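Home Threads Replies Archive About

Our plant is getting robot arms on the tray packing line and I've been asked three times this week if I'm excited. Long thread, because the answer doesn't fit in a hallway.

I've been a shift lead at Dreltholm for a good while. We pack assortments: candy, baked things, gift trays for hotels and for the holiday catalogs. Round thing goes in round hole. It sounds like nothing until you do it for eight hours.

The arms come from a company called Skerberg. Management calls the whole effort Ida. I don't know why software projects get women's names and forklifts don't, but okay. "Ida will help with that." I've heard it about the packing, the scheduling and the broken ice machine.

The pitch came with one number on the first slide. 773 trays an hour, per arm, once tuned. The best human pair on my shift does 453 on a good night. You can see why the room went quiet.

So I asked what was being put in the trays when they got 773. Same item in every slot. One shape, one size, fed in a straight line, all facing the same way.

We haven't run an order like that since I started. Our orders are mixed. A red one in the corner, tan ones in the middle, and then the customer calls at 4 p.m. and wants it the other way around.

My 453 includes all that. It includes picking out the cracked ones, wiping the rim, and squaring up a tray that came down the belt crooked. Nobody wrote those down as jobs. They were what your hands did between jobs.

That was the first thing I learned from this project. Half of what we do has no name, so it had no line in the spreadsheet, so it cost nothing to remove.

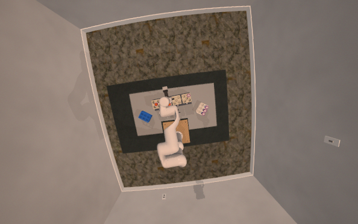
Anyway, the crooked trays. I keep going back to those. On our floor they show up at every angle, and the side tables are worse than the belt. A person turns their wrist and doesn't notice. For the arm it's an item on a list called "pose variation," and that list has been open since March.

I'll be fair. The thing can handle an angled tray. I've watched it do it. I've also watched it stop dead over one and wait with the light blinking until somebody walked over and nudged the tray with two fingers.

That somebody is now a position. It's called cell attendant. You look after two arms, you clear the stops, you refill the feeders, you sign the log. It pays the same as packing. The posting says it's "less physical."

Less physical is true and I don't want to sneer at it. I have people on my crew with wrists that click when they hold a coffee. One of them tried the attendant job and went home without the brace on for the first time in years. That counts, and it should be said by people like me who complain.

The same person also told me it was the longest night she's ever worked. You can't talk to your neighbor because your neighbor is a fence. You can't get into a rhythm because the arm has the rhythm and you get the interruptions.

Packing was dull, but you could think about your own life while you did it. Attending is dull and you have to pay attention. I would like someone with a clipboard to study that before they study anything else.

Somebody always replies to posts like this with the word Luddite, so let me save you the typing. I like machines. I like the tray washer. The tray washer took away the worst job in the building and I'd marry it.

The washer showed up, we were told what it did, it did that, and the two people who used to stand in the steam moved to days. There was no slide about the future. There was a plug and a drain.

Ida has had four launch dates and a cake. The cake was packed by hand.

What bothers me most is how the trial was scored. They ran 200 trays through the test cell and reported how many came out right. Good. What I wanted to know was how many times a person stepped in. I was told interventions were "tracked separately."

Separately turned out to mean a paper sheet on the side of the cabinet. I read it on my break. There were 50 entries on it, all in the same handwriting, and next to most of them it just said "tray."

50 on 200. That's one touch every four trays. I'm not an engineer, and maybe that's normal for an early trial. Then say it's early. Don't put the success rate on a poster by the time clock and leave the sheet on the cabinet.

To be clear, the installers were decent. They ate with us and asked real questions. One asked me how I know a tray is going to snag before it snags, and I stood there like a fool because I had no answer. It sounds wrong, is the best I could do.

He wrote that down, "sounds wrong," and underlined it. I've thought about it a lot. Either that's the most respect I've been paid in years or I was training my replacement for free. Could be both.

On that subject. Much of the early work on these cells gets done in a simulator now, before anything is bolted to a floor. They build the table, the trays and the arm on a computer and let it practice. I understand why. Nothing breaks and nobody loses a finger.

My question is who decides what goes on the practice table. If no one from the line is in that conversation, you get somebody's idea of our work. And then the real floor gets blamed for not matching.

I offered to sit in. I was told there'd be a feedback form. The form has a drop-down for "type of issue" and the choices are Speed, Safety and Other. I have become a heavy user of Other.

About the jobs. The official line is no layoffs. I believe that as far as it goes. What's happened so far is that when a packer leaves, the spot isn't filled. No one was let go and the night crew is smaller. Both of those fit in the same newsletter.

Meanwhile the temps, who were never on the headcount to begin with, just stopped being called. They don't show up in "no layoffs" because they don't show up anywhere. Some of those folks came back every fall for years. They knew the line better than the permanent hires did.

There was training, I'll give them that. Two afternoons. We learned how to reset the cell, how to open the gate and how to read the fault screen. Nobody learned how to change what the arm does. That needs a login, and the login lives with the integrator, which is a firm called Björklund, and Björklund answers the phone until 5 p.m.

We are a night shift.

So at 2 in the morning, when an order changes, here's the procedure. Pause the arm. Open the gate. Two people walk in and pack by hand. Close the gate. The output gets logged to the cell. I'm serious. Our hand-packed trays go in the robot's column, because the column is tied to the table and not to whoever is standing at it.

I raised it. The answer was that it "evens out." I'd love to know with what.

What would make me less of a grump? Give one person per shift the login. Put the stops on the same poster as the successes. Pay the attendant for watching two machines, and rotate the job so no one has to do it all night. Count the temps.

None of that is against the robot. I'd say the same about a new supervisor. I'd want to know what it can do on a bad night, who gets called when it can't, and whose numbers those go under.

People outside keep asking me if it works. It works on the easy trays. The easy trays were also our rest, and I don't think that got into anyone's plan. If the arm takes every simple order, the people are left with the fussy ones, back to back, and then the human rate drops, and then there's a slide about how the human rate dropped.

I'm watching for that slide. I've started keeping my own sheet: order type, who packed it, how many stops. It's in pencil and it's ugly, but it's mine and it goes home with me.

Couple of replies since people are asking. No, I won't post the poster. Yes, the union knows. No, the arm isn't dangerous, it's fenced and it's careful, and I've been hurt worse by the vending machine.

And to the person who said I should just learn to code: I asked for the login. See above.

Back on at ten tonight. We've got a mixed order, four kinds to a tray, and I'm told Ida will be sitting this one out.

Last updated: March

Contact | Copyright, all posts belong to their author | Back to top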